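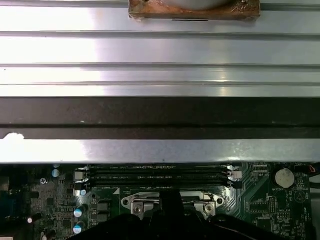
Metallkante über grüner Hauptplatine.

Die Werkstatt von Hirnico in Stasdale zerlegt im September wieder ausgemusterte Büro-PCs. 175 Geräte sind gemeldet, Annahme ist bis 16 Uhr.
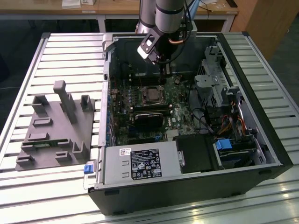
Foto: Hirnico/Werkstatt

Gehäuse werden liegend geöffnet, damit Hauptplatine, Netzteil und Laufwerke zugänglich sind. Brauchbare Teile gehen an Tovel.

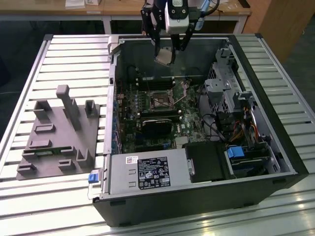
Muss die Festplatte vor der Abgabe raus?
Ausbauen ist freiwillig, die Daten bitte vorher selbst löschen.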